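Retail Packaging Basics
Unit 3: Paper bags
Course notes, Terndale College
Instructor: Raelene Kingi

Read before class: chapter 2 of the course reader, up to the section on adhesives.

Where we left off

Last time we covered cartons and how board is scored before folding. Paper bags use some of the same terms, but the material is thinner and the fold does most of the work.

Paper weight

Paper is sold by grams per square meter, written gsm. A higher number means a heavier sheet. For the exercises we will use 150 gsm for a gift bag with handles. Small flat bags for cards or candy can be made from much lighter stock. Weight alone does not tell you how strong a bag is. Fiber length, grain direction and the glue seam all matter too.

Parts of a bag

Face: the front panel, usually printed.
Gusset: the folded side panel that lets the bag open out.
Turn-top: the upper edge folded inward to stiffen the mouth.
Bottom: pasted flat, pinched or folded into a block.

A bag with no gussets is called a flat bag. It is cheap to make and easy to stack, but it holds thick items badly.

Finish and color

Coated paper takes solid color well and can be given a gloss or matte finish. Gloss looks bright on a shelf and shows creases and fingerprints. Uncoated paper hides handling marks better – ink sinks in, so reds often print duller than the proof. Ask for a printed sample on the real stock before approving a run.
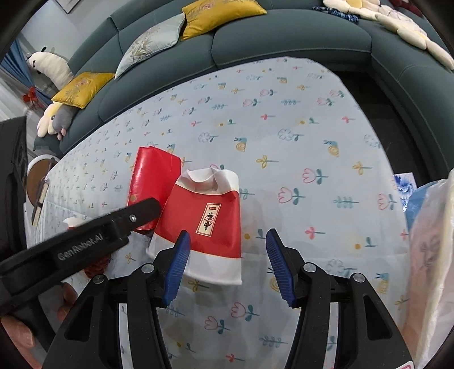

Fig. 2. Red-and-white paper bag, folded, with a glossy red bag standing behind it.

Worked problem

The Estier shop orders 696 bags packed in bundles of 3. How many bundles is that? 696 divided by 3 is 232 bundles. If the supplier ships only full cartons of 150 bags, the shop must take five cartons and will have 54 bags left over.

For next class

Bring one used paper bag that you are willing to take apart. Open the glue seam slowly, lay the sheet flat and mark every fold line in pencil. Afshin Rahimi will run the cutting table in the second half.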